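Ticket: Guest Wi-Fi drops on the plaza side
Opened by: Lensa Birhane
Assigned to: Damián Ojeda

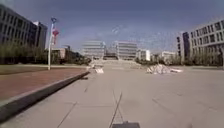
Attachment 1: plaza, looking toward the far buildings

9:10 a.m. – Lensa
Guest network dies outside. Laptop says connected, then loads nothing, then asks me to accept the terms again. I have now accepted the terms more often than I've accepted my own birthday. Staff network is fine.

9:42 a.m. – Damián
Which login page do you get, the blue Midetti one or the old Trivwood one? Trivwood was retired in January.

9:50 a.m. – Lensa
Trivwood. It looks very well for its age.

10:25 a.m. – Damián
Found an old portal entry on the controller and removed it. Please forget the network, rejoin and try again.

10:40 a.m. – Lensa
Forgot it, rejoined it. Midetti page now, so that's progress. Still kicked off after 7 minutes.

11:15 a.m. – Tekle Kumsa
Jumping in. Address pool for guests is 100. Lease list shows 100 in use. Most of them are phones that wandered past and left without saying goodbye. Lease time is set to 6 days, which I assume was meant to be hours.

11:18 a.m. – Damián
Who set that?

11:19 a.m. – Tekle
Change log says you.

11:31 a.m. – Damián
Lease time changed to 6 hours. Old leases cleared. Idle timeout on the portal was also 7 minutes, raised it to 100. Log for that one says Henok Asfaw, for the record.

1:05 p.m. – Lensa
On since noon with no drops. Video call with Yeshi Tilahun held up the whole way, including the part where I was hoping it wouldn't.

1:20 p.m. – Damián
Leaving open overnight. Still to do: delete the Trivwood page from the backup config so it doesn't come back after a restart.

Status: pending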